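Keeping a paper reading log, year two

Tue 4 January

I finished the first notebook over the holidays and started the second one this week, so I'm writing down how the log works now. Samina Soomro asked me twice last month and I gave her two different answers.

The notebook is a plain ruled one from the stationery shop in Prirkport. Each book gets half a page. I write the title, the author, the day I started and the day I stopped. Under that go a few lines, usually written the same night I finish. If I wait until the weekend I end up writing what I think I should have thought.

Last year I logged 36 books. Seven of those I didn't finish, and I log those too, with the page where I quit. The longest was a history of canal building at 942 pages, which I read from the end of winter until June, mostly in bed and mostly in small pieces. I quit once, at the chapter on lock gates, and picked it up again when I had the flu.

I tried a spreadsheet before this. It had columns for genre and country and a rating out of ten. I kept it up for six weeks. The rating column was the problem. I'd give something a seven, then read a better book and go back to change the seven to a six, and then the one before that looked wrong. There are no ratings in the notebook. If I liked a book you can tell, the handwriting gets worse.

Quotes go in the back, starting from the last page and working forward. I keep them short. A long passage I'll never copy out properly, so I write the page number and the first few words and leave it there.

Library books are marked with an L and borrowed ones with the person's initials. That was Yuxi Lü's idea and it has saved me some embarrassment. Two of her books were here for over a year before the initials started. They went back in November along with a jar of plum jam. 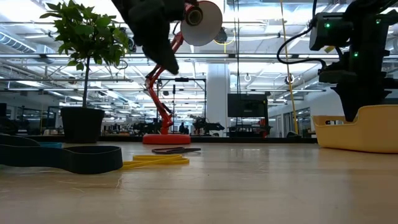 The part that still doesn't work is short stories. I read them out of order and across several books at once, and half a page for a whole collection is either too much or not nearly enough. This year I'm going to give each collection a full page and add a line whenever I read a story from it. Khrystyna-Mariia keeps a separate notebook for stories, but I know I would lose the second one.

I'm also dropping the list of books to read next. It got to 20 titles and I read two of them. The rest of what I read came from the library's returns cart, or from the shelf at my sister's place in Lekthorpe.

First entry in the new book is a novel about a ferry crew. I'm on chapter four and the cook has just quit.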